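How Does a Robot Arm Know Where to Go?

When you reach for a cup, you don't think about each muscle. Your brain works it out for you. A robot arm has no brain, so people have to write software to do that job. Software is a set of instructions that a computer follows.

Moving a robot arm takes several programs working together. One of them is called Husar, and it does the seeing.

Seeing

A camera sends pictures to the computer. To the computer, a picture is only a big grid of numbers. Husar searches the numbers for patterns it has learned. It learned them from 3000 practice pictures of boxes, some standing up and some lying on their sides. People marked where each box was, and Husar slowly got better at finding them without help.

Planning

Next comes a program called Istel. It picks a path for the arm. An arm has many joints, and each one can bend or turn. Istel tries out lots of paths inside the computer before the real arm moves at all. It throws away any path that would bump into something.

Planning is harder with 2 arms. Each arm is a moving thing that the other one has to stay clear of, so Istel checks both paths at the same time.

Moving

The last program is the controller. It tells the motors how far to turn. Many times each second it asks, "Where is the arm now?" and "Where should it be?" If the answers don't match, it makes a small fix. You do the same thing when you ride a bike in a straight line.
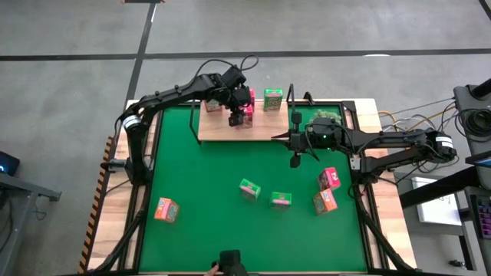 Sometimes a person shows the robot what to do. The person steers the arms, and the computer saves every move. Petrică Căpraru, who writes software at Grellska, has saved 310 of these lessons. He had to throw out 129 of them, mostly for dropped boxes.

A new program then studies the good lessons and tries to copy them.

Words to know

Gripper — the part at the end of the arm that holds things.
Joint — a place where the arm bends or turns.
Path — the way the arm moves from one spot to another.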